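Home | Services | Guides | Water Quality | Contact

How to Remove Limescale from Kitchen Metalware

Keleo Household Guides
20/02/2019

Residents in hard water areas often find a chalky white film on spoons, kettles and draining racks. The film is limescale, a mineral deposit left behind when water dries. It is harmless to health, but it dulls the surface of stainless steel and makes it harder to clean over time. This guide sets out a method that can be followed at home with ordinary supplies.

What is needed

White vinegar or citric acid
A plastic or glass basin
Soft cloths
A soft brush, such as an old toothbrush
Mild dish soap

Abrasive pads and steel wool should not be used. They leave fine scratches in which new deposits settle.

Preparing the solution

Measure 1000 ml of warm water into the basin and stir in 2 tablespoons of citric acid until it has dissolved. Households using vinegar should mix equal parts of vinegar and warm water. Neither solution should ever be combined with bleach, as the mixture gives off a dangerous gas. Keep a window open while working.

Soaking and rinsing

Wash each item first with dish soap, so that grease does not shield the deposit. Place flatware in the basin and leave it for five minutes. Items with a heavy crust may be returned for a second soak. Silver plate, aluminum and anything with a glued handle should be left out of the basin altogether. 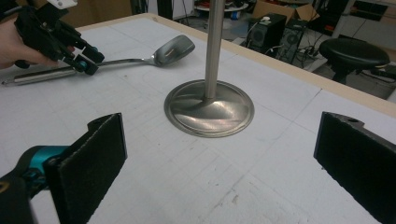 Ferreira wrote to us in May that the five-minute soak had been too short for a kettle element, and that three treatments were needed before the last of the scale came away. Results of this kind are common where the water is very hard. Repeat the treatment with a fresh solution each time - a used one loses its strength.

Rinse every item under running water and dry it at once with a soft cloth. Drying by hand is the most useful step in the whole process. Water left to stand on clean steel will begin a new deposit the same day.

Stands and racks

Larger pieces that do not fit in the basin can be treated with a cloth soaked in the solution. Wrap the cloth around the affected area, wait, then wipe in the direction of the grain. Use the brush around joints and feet.

Comments

Pluster
Does this work on the inside of a thermos? Mine has a brown ring as well as the white.

Wilen
The brown is probably tea. Baking soda takes it off - but do that separately from the citric acid.

Pluster
Thank you, I will try that.

Previous guide | Next guide | Back to top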